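# Sorting bins by machine is still slower than by hand, Stodley trial finds

STODLEY – A robot that takes mixed parts out of a metal bin can now work through most of a shift without help, but it is still far behind a person with two hands. This is the result of a trial that ended in April at the Numitora workshop in Stodley.

Numitora packs small orders for furniture makers and repair shops. Much of the work is simple and tiring. Somebody bends over a bin, picks up one piece, looks at it and puts it in the correct tray. The company wanted to know if an arm with a gripper could take over this job, at least for the evening hours.

During the trial the machine made 2000 picks. In 119 of them it came up with nothing, or it dropped the piece before the tray. Most of these failures happened close to the walls of the bin, where the fingers have little space to open.

"In the middle of the bin I have no complaint," said Mehrangiz Karimi, who led the trial. "When a piece lies against the side, or two pieces are touching, the arm must think about the angle, and sometimes it chooses a bad one. A person just pushes the piece away with one finger and takes it."

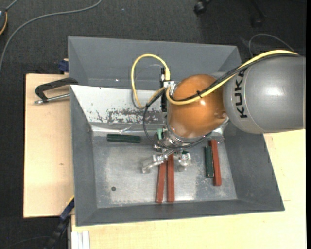
Speed was the other problem. An experienced packer at Numitora empties a standard bin in 32 seconds. The robot's best time for the same bin was more than three minutes, and it became slower when only the last few pieces were left.

The software for choosing the grip came from Sellix, a small company that also works on kitchen and laundry tasks. Its engineer Ming-te Peng said that people often ask him when a robot will tidy a child's room. He does not like to give a year.

"Picking from a bin is the easier cousin of that question," Peng said. "The bin does not move and we know which parts can be inside. At home there is a sock under the chair, and the chair was in another place yesterday. We can do some of it in the lab. I would not sell it to my mother yet."

Workers at the shop had mixed opinions. Some were glad to give away the bending, which is hard on the back. Others said they spent too much time walking over to free a stuck piece. In the last week of the trial the machine asked for help 36 times, fewer than in the first week, but still more than the evening team wanted.

Numitora has not decided if it will buy the system. A second trial is planned with Wan, a parts supplier in the same town, which will use bins with lower walls and a new pair of fingers. Karimi said the packers will keep their present hours during that time – the robot will work beside them and only on one line.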